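Katona Mesh Office Chair with Headrest

We love this one! The Katona is a black mesh chair with a tall backrest, a proper headrest and padded armrests, and it's the sort you can sit in all afternoon and forget about. The mesh lets the air through (a real treat if your room gets warm), and the headrest is lovely for long calls.

It comes in 2 boxes and goes together with the key supplied. No other tools needed. We've had ours at Prirbridge since November and it still feels as springy as it did on day one.

Item no. 3285
Colour: black
Guarantee: 2 years
Goes well with: Clitis desk, white

Spare armrest pads and castors can be ordered separately from Prornard.

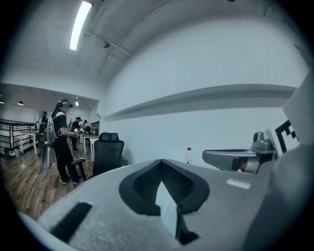 Black mesh chair with headrest, at a white desk on a wood-plank floor.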